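About Us

Home > About > Who we are

Nemotwood is a small online ads shop. Paid search, paid social, a bit of email. We run campaigns for businesses that don't have a marketing department and don't want one. Dentists, driving schools, a company that sells pond liners. That kind of thing.

Started out as a side job, building landing pages for other agencies at night. Then the other agencies kept asking if we could look at the ads too, seeing as the pages were fine and the leads were still bad. So we looked. Most of the accounts were a mess – broad match on everything, no negative keywords, conversion tracking firing twice on the thank you page. We fixed a few. Word got around.

Now it's 137 active accounts and one office with a decent coffee maker.

What we do

Search campaigns. Setup, cleanup, weekly bid checks.
Social ads, mostly local reach and retargeting.
Landing pages. Short ones. One form, one phone number.
Email follow-up for leads that went quiet.
Monthly report, two pages, plain words.
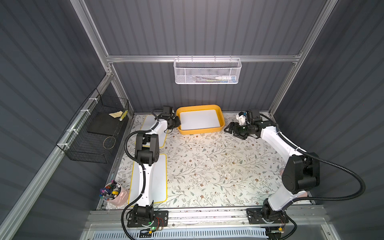

The report is the part clients bring up most. Two pages because the old one was 39 and we found out people were opening it, scrolling to the total and closing it again. Now page one is what you spent and what came in. Page two is what we changed and what we plan to change next month. If you want the raw export you can have that too, just ask, it's a big spreadsheet.

What we don't do: TV, radio, billboards, logo design, influencer stuff. We get asked about logos alot. We'll send you to somebody.

How we work

First call is free, 40 minutes, usually less. We ask for read access to your ad account beforehand so we aren't guessing. After the call you get a short write-up with what we'd fix first, and it's yours to keep even if you go with someone else. Plenty have.

No long contracts. Month to month, cancel by email. You own the account, the pixel, the audiences, all of it. If an agency ever tells you the account belongs to them – walk.

Reporting runs through Skulex, which we set up for you in the first week. Nusach is our own thing, a little checklist tool we built for reviewing ad copy before it goes live. Catches dead links, wrong phone numbers, prices that expired in May and are still running. It is not pretty. It works. 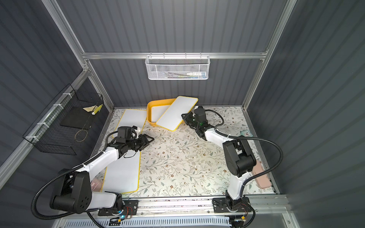
Lykkegaard wrote in to say the first month felt slow, with fewer clicks than they'd had before, and they nearly called it off. Then the calls coming in were from people in their own delivery area for once, and they stayed.

Fair comment on the slow month. We cut a lot of junk traffic early and the click numbers drop. We should of warned them better, and it's now in the welcome email, near the top.

Budgets

We take accounts from $100 a week in ad spend. Under that there isn't enough data to make good calls and you'd be paying us to watch a flat line. If you're below it, try our free setup guide, do it yourself for a season, come back later.

Fee is flat. Not a percentage of spend. Percentages mean the agency gets a raise whenever it talks you into a bigger budget and we never liked that from the other side of the table. 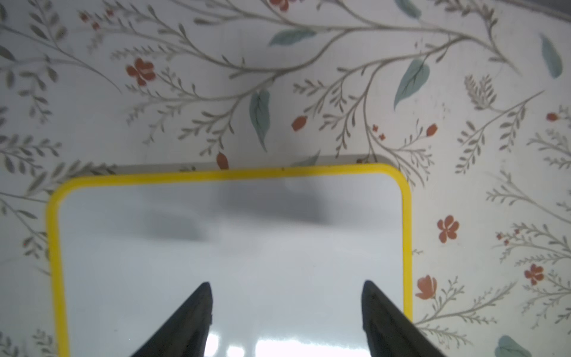
One client asked in the feedback form why a flat fee, if their account takes twice the work in spring, and whether we'd quietly drop them when it got busy.

No. Busy months and dead months even out over a year. If an account really outgrows the fee we'll say so with a month's notice and you can say no.

Get in touch

Form's on the contact page. Phones are on from 9 a.m. to 4 p.m., email gets answered same day most days. Tell us what you sell, where you sell it, and what you've tried already. Screenshots are fine.

Not hiring right now. Will post on the jobs page when we are.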